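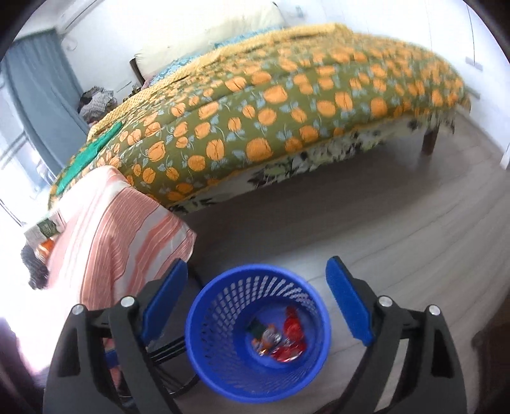 Crumpled wrappers in the blue basket

How do I stop my kids from treating every day like a holiday when it comes to sweets?
Posted by Gulari, Dec 26, 2022

Hello everyone, and I hope you all had a lovely holiday! We have two children, and every year their grandparents send a big box of candy that arrives well before we have even got the tree up. I love that they do it, I really do, and I don't want to hurt any feelings. But by this point in the season the kids are asking for something sweet before breakfast, then again before lunch, and dinner has turned into a negotiation over how many bites of green beans equal one toffee.

I grew up in a house where candy was locked in a cabinet, and all that taught me was where the key was kept, so I'd rather not go down that road. My spouse thinks we should let them eat it all and be done with it. Has anyone found a middle way that a tired parent can keep up past the first week? The box is still more than half full and I can see this lasting until February.

Bellamy
4 people found this helpful

Oh, I feel for you, we went through this for years! What finally worked in our house was serving the sweet along with the meal. One piece, on the plate, right next to the chicken and the rice. It felt very strange the first few nights (mine ate the chocolate first, of course, and looked at me as if waiting to be scolded) but after a while it lost its shine as a prize and the bargaining pretty much dried up. They get their piece, they eat as much of the rest as they're hungry for, and I don't count bites anymore.

The other thing I'd suggest is letting each child pick out their favorites from the box and putting those in a jar with their name on it. Whatever is left can go to a neighbor or into the freezer. Chocolate freezes just fine if you wrap it well, and chopped up it makes very nice cookies later in the winter. As for the grandparents, I told mine how much the kids adored their parcels and asked if a book could go in too. Now we get a smaller bag of candy and something to read at bedtime, and everyone seems happy with it.

Loltum

just hide it. mine forgot by new year

Wullberg

I'm with Bellamy on putting it on the plate, though I'd add a set time for a second piece on weekends so they have something to look forward to. We do ours after the afternoon walk. And brush teeth after!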